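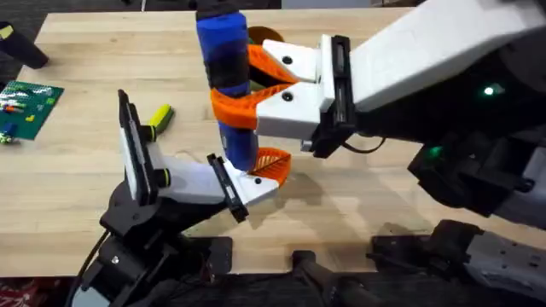 Parking and Commuter Services | Makalness Campus

Changes to the Vudell lot, the shuttle and summer permits

Wednesday, March 15, 2023

The lower half of the Vudell lot closes at the end of this month and stays closed until August. The storm drain under it is being replaced, and the pavement over the drain has to come up with it. Most people who park there already know, because the signs have been up at the entrance for a while, but we have had a lot of questions about where to go instead and what happens to permits that are already paid for. The answers we have so far are below.

What closes and what stays open

The closed part is everything downhill of the pay station, including the motorcycle spaces and the short row along the fence. The upper half stays open the whole time. You will still drive in from Skerine Road, but the exit onto Tapia Street will be blocked by the work, so the Skerine Road entrance becomes an entrance and an exit. Please expect a wait between five and six in the evening, at least for the first couple of weeks. A flagger will be there during those hours to begin with. We will look at whether that is still needed in May.

Accessible spaces from the lower half are being moved to the first row of the upper half, nearest the walkway. They will be painted the weekend before the closure. If you have an accessible permit and the walkway route does not work for you, call the office and we will assign you a space in another lot. You do not need to fill out a new form for this.

The chargers for electric cars are all in the upper half and are not affected. The four-hour limit on them still applies, and it will be enforced more closely while the lot is short of space. A car that has finished charging should be moved to an ordinary space.

Where to park instead

Vudell permits will be honored in the Skerine lot from the first day of the closure. You do not have to exchange your permit or put anything extra on the dashboard. The Skerine lot is farther out, on the other side of the athletic fields, and it has rarely been full since the new entrance was built. The walk from there to the center of campus takes 20 minutes at an easy pace. It is flat and paved, and lit as far as the tennis courts. The stretch between the courts and the library has older lights, and two of them are out. They have been reported and the parts are on order.

Please do not park along the service road behind the fields. It looks like a parking area, but it is the fire lane for the field house, and cars left there are towed by the city without calling us first. We cannot get those fees reversed.

Street parking on Tapia Street is controlled by the city, and its two-hour limit is enforced. Campus permits have never been valid on it. We mention it every year and people still get tickets, usually in the first week after a lot closes.

The shuttle

The shuttle will add a stop at the Skerine lot, at the shelter beside the entrance gate. Two buses will run in the morning and again in the late afternoon, with one in the middle of the day. The printed timetable goes up in the shelters next week, and the same timetable will be on our web page. If you are planning around a class or a shift, use the timetable and leave some slack. The buses share Skerine Road with everyone else.

The order of stops is changing. Buses will leave the Skerine lot, then stop at the upper Vudell lot, the library, the engineering building and the student center, in that order, and return the same way. The stop outside the old bookstore is being dropped. It was used mainly by people coming from the lower half of Vudell, and the student center stop is around the corner from it.

Bikes can go on the front rack of either bus. The rack holds 2 bikes. If it is full, the driver cannot take a bike inside, even when the bus is nearly empty. Folding bikes are fine inside if they are folded.

City bus route 33 also stops on Skerine Road, across from the lot, and campus ID holders ride free on it as they do on every city route. It comes less often than the shuttle but runs later in the evening, so it is worth knowing about if you miss the last shuttle. Tap your ID on the reader when you get on. If the reader shows a red light, the card probably needs to be renewed at the ID desk in the student center. Drivers will usually let you ride once with a card that does not read, but that is up to them.

Permits and refunds

We have sold 1537 permits for Vudell this academic year, counting the evening-only ones. Anyone who holds one can choose to keep it or turn it in.

If you keep it, it works in the upper half of Vudell when there is room and in the Skerine lot at any time. The price does not change and there is no refund later on, so decide before the end of April.

If you turn it in, we refund the remaining months. For people who pay through payroll, the deduction stops with the next pay period and no check is sent. For people who paid up front, the refund goes back to the card that was used, or by check if that card has expired. Checks go to the address in the campus directory, so please look at yours before you send the form. A good share of the checks we mailed last year came back to us.

Turning in a permit does not cost you your place for the fall. Current holders will get the renewal email before the general sale opens, the same as usual, whether or not they kept the permit over the summer. The email comes in early August. It goes to your campus address only.

Summer-only permits go on sale in May. They will be valid in the Skerine lot and in the small lot behind the music building, and not in Vudell. We know this is a change from past summers. There will not be enough room in the upper half for both groups, and the year-round holders have already paid for it.

Visitors, deliveries and events

Visitor spaces in Vudell are reduced to the row beside the pay station. If your department is expecting more than a few visitors on one day, please request spaces through the event form at least a week ahead. We will most likely put them in the Skerine lot and can supply arrow signs for the walk or the shuttle stop. The signs need to come back to us afterward — we are down to a small stack of them.

Deliveries that normally come in from Tapia Street should be sent to the loading dock on the north side of the engineering building. Vendors who deliver regularly have had a letter from us. If you order from someone who only comes now and then, please tell them yourself, and give them the dock address in place of your building address. Large trucks cannot turn around in the upper half of Vudell, and one has already had to back out onto Skerine Road during the survey work.

Summer camps that drop off in the lower half will use the circle in front of the field house this year. Camp directors will get a map to pass on to parents.

Noise and dust

The loudest part of the job is breaking up the old pavement, and the contractor expects to do most of it in the first two weeks. Work starts at seven in the morning on weekdays. There is no weekend work planned, though that could change if there is a long stretch of rain. The rooms on the east side of the library face the lot directly, and the library has a list of quieter study rooms at its front desk. Cars in the row closest to the work fence are going to get dusty.

Final exam days are a quiet period, and no pavement cutting or drilling will be done on those days.

Office hours and contact

The parking office is still on the ground floor of the student center, next to the ID desk. The counter is open on weekdays from eight to four and closes over lunch. Permit returns can go in the drop box by the door at any hour, in an envelope with your name and campus ID number on it. Loose permits with no name do turn up in the box, and we cannot refund those.

Refund forms, the shuttle timetable and the lot map are on the Parking and Commuter Services page. Paper copies of all of them are at the counter.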